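Grisano Opens Home Repair Center in Layug, Adds Same-Day Door and Gate Service

LAYUG, 20 February 2023 – Grisano, the home repair company, has opened its first full service center in Layug, and we could not be happier to be here! The new building on Villo Road brings our repair crews, our parts counter and our phone team together under one roof, with 32 technicians working out of it from day one.

Until now, homeowners on this side of the county had to wait for a van to come from our older shop in Mulitell. It's a long drive, and on a bad winter morning it could mean a storm door hanging off its hinges until the next day. Calls that reach the Layug center before noon will now get a visit the same day, including calls about sliding patio doors, driveway gates, window locks and sagging fences.

Last year our crews made 1741 repair visits in and near Layug. Gates that drag on the ground were the most common complaint by far, followed by patio doors that jump their track. Many of these problems start small. A gate post leans a little after a wet spring, the latch stops lining up, people begin lifting the gate to close it, and before long the hinge screws have pulled out of the wood. Caught early, it's often a short job with a level and a few longer screws.

The parts counter is open to everyone, whether or not you book a repair. It carries 2000 different items, from patio door rollers and weather strips to the odd-sized hinges used on so many of the older houses near the river (bring the old one along, and we'll match it if we can). Staff at the counter are glad to talk through a repair you want to do yourself, and they can cut weather strip to length while you wait.

We're also starting a yearly checkup plan. For $223, a technician will go over every outside door, gate and window in the house, tighten and grease what needs it, and leave a written list of anything that should be looked at later. Parts are billed separately. Homes with more than one driveway gate can still join, but please mention it when you call so we can set aside enough time.

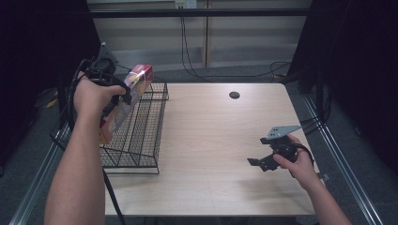
Free evening classes will follow in September. The first ones cover hanging a screen door, replacing a worn threshold and setting a gate post so it stays straight. Classes are small, tools are provided, and beginners are very welcome!

The Mulitell shop will stay open with its usual hours, and customers who already have a visit booked there don't need to do anything.

About Grisano
Grisano repairs doors, gates, windows and fences for homeowners in Mulitell, Layug and the towns between them.

Press contact: Grisano Press Office, Villo Road, Layug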